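Speaker notes: Small flat things on a big white table

Flendby open session, 13th January

Slide 1. Title only. Say hello, skip the biography. Ask who in the room has cleared their work table this month. Wait. Few hands, usually.

Slide 2. Where I'm coming from. I spent November reading advice on how to lay out a work surface. Most of it is sold by people who also sell trays. I don't trust it much, and I'd like you to trust it a little less by the time you leave.

Slide 3. The Kukar rule. "Everything on the table gets its own place." Fine. Then they show you a table with 200 outlined spots on it. Ask: who draws those outlines again when the parts change? Pause here, people like to answer this one. Move on if it gets into label makers.

Slide 4. The claim I dislike most. A white top makes you faster. I have seen this in 3 handouts and not one gives a source. What I will grant: dark things are easy to find on white. Pale things are not. Shiny things depend on the lamp, and the handouts leave lamps out completely.

(If somebody brings up the Trunen mats, say I have tried one. It slid.)

Slide 5. Wrapping. People wrap small blocks in foil or film and then complain they can't tell which way up they are. Crinkled wrapping throws light all over the place. You get bright spots and dark creases, and the edge you want to line up with is somewhere in between. I'm told you get used to it. I didn't, and I gave it 100 tries on my own bench. Don't put the tally on the screen, it was my bench and my eyesight.

Slide 6. Spacing. The Rüegg layout wants a hand's width between any two pieces. Whose hand? Read the line out loud, it gets a laugh. My own view is duller: leave enough room to get at the side of one piece without nudging its neighbor. For flat pieces that can be quite a small gap. Try it with your own stuff before you buy a layout.

Slide 7. The pair, side by side. Leave them up for a while and say little. Ask which piece the eye goes to first, the shiny one on the left or the flat one to its right. Opinions split, and that's useful — the handouts all say it should be obvious. Then ask if two pieces really need a tray, a mat and a map.

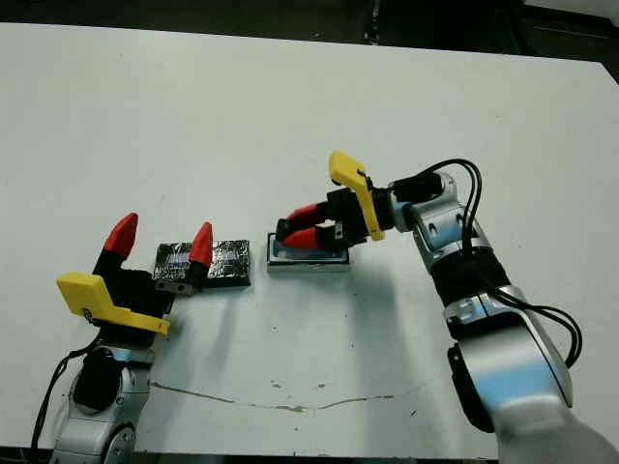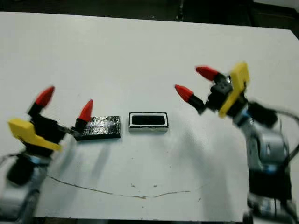
Both: two small blocks on the white tabletop, the shiny one at left.

Slide 8. Questions. Keep to 5 minutes. If asked what I would buy: a better lamp, and then nothing for a while. If asked for the Kukar handout, it's on the table by the door, take one and argue with it.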